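Why Does Ketchup Get Stuck in the Bottle?

A page for curious eaters, from the Kinotia Kitchen Science Club

You have a plate of fries. You tip the ketchup bottle over, and you wait. You wait a little more. You give it a pat, and then a bigger pat, and all at once half the bottle lands on your lunch and your fries have disappeared under a red lake.

If that has happened to you, you are in very good company. It happens to grown-ups, too, and some of them are quite good cooks! There is a real reason for it, and it has to do with what kind of stuff ketchup is, so let's start there.

Is ketchup a liquid?

Water is an easy one. Pour it and it runs. Pour it slowly or quickly, shake it or leave it alone, and it behaves like water every time. A brick is easy as well. You could hold a brick upside down all day and it would never drip.

Ketchup is somewhere in between, and that makes it much more fun to think about. It has water in it, and vinegar, and sugar, and salt, and a great many teeny tiny bits of tomato, far too small for you to see one by one. Those bits bump up against each other and get tangled, a bit like a crowd of people all trying to leave the school gym through the same door. When the ketchup is sitting quietly, the tangle holds everything in place. That is why a blob of ketchup on your plate stays a blob, with a little peak on top, when a blob of water would have spread out flat.

But push on the ketchup hard enough, or give it a good shake, and the tangle loosens. The tomato bits slide past each other, and now your ketchup is runny. Scientists have a name for this. They call it "shear thinning," and shear is their word for a sliding sort of push. You don't have to remember it (although it is a wonderful thing to say at dinner).

Lots of other things in your house do it, too. Toothpaste sits on the brush without dripping but comes out of the tube when you squeeze. Paint goes on smoothly under the brush and then stays on the wall. Whipped cream is another one, and so is mayonnaise.

So what is the best way to pour it?

First, put the cap on. Really do check this part, and then check it again, because in the town of Troltton, where our club meets on a Thursday, there is still a pink spot on the ceiling.

Next, hold the bottle upside down and give it a firm shake, so that the ketchup slides down toward the cap. The shaking also loosens up that tomato tangle we were talking about. Now turn it right side up, take off the cap, and tip it gently over your plate. If it's a squeeze bottle, squeeze slowly. If it's a glass one, hold it at a slant and tap it near the neck with two fingers. A big whack on the bottom is what makes the red lake.

Sometimes a bit of thin, watery juice comes out first. That is only water that has separated from the tomato while the bottle was resting, and a shake mixes it right back in.

Try it yourself: the blob race

You will need a plate, a spoon, some ketchup, some honey and a little water. Ask a grown-up before you start, and maybe put some newspaper down.

Put a spoonful of each along one edge of the plate, with plenty of space between them. Make a guess about which will get to the other side first, and say it out loud so you can't change your mind. Then lift that edge of the plate slowly and watch. The water will be off in a flash. Honey is thick, but it does start moving, in its own slow and sleepy way. And the ketchup? It may just sit there until the plate is quite steep, and then slide all together in a lump. Tap the plate and see if you can wake it up.

Setting up a pretend snack bar

For our younger members, we like to follow the blob race with something less sticky. Playing snack bar is a lovely way to talk about foods that pour, foods that squish and foods that keep their shape, and all you need is a table and a few bits and pieces: a gray plate, a red ketchup bottle with a white cap, a little yellow toy banana bunch.
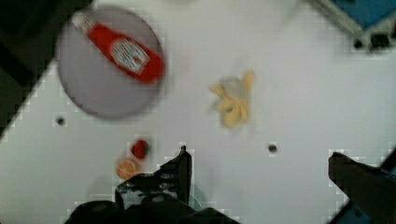
Vasconcelos wrote in to ask whether keeping the bottle in the fridge makes the ketchup slower, as everyone at home says it does and the fries are getting cold in the meantime. A good question! Yes, most sauces get a bit thicker when they are chilled, so cold ketchup can be a little more stubborn. Look at the label to see where yours should be kept once it's open, and if that's the fridge, just give it an extra shake.

Another thing you can do with your snack bar is sort the menu. Ask your customers which foods would run off the plate if you tipped it, which would roll and which would stay put. A strawberry rolls in a wobbly way, an orange slice mostly slides, and a banana doesn't do much of either. Then ask where ketchup belongs. You may get an argument, and you should let it go on for as long as everybody is enjoying it.

When you have finished, wash the plate and wipe the table, and don't forget the rim of the ketchup bottle under the cap, where the dried bits collect.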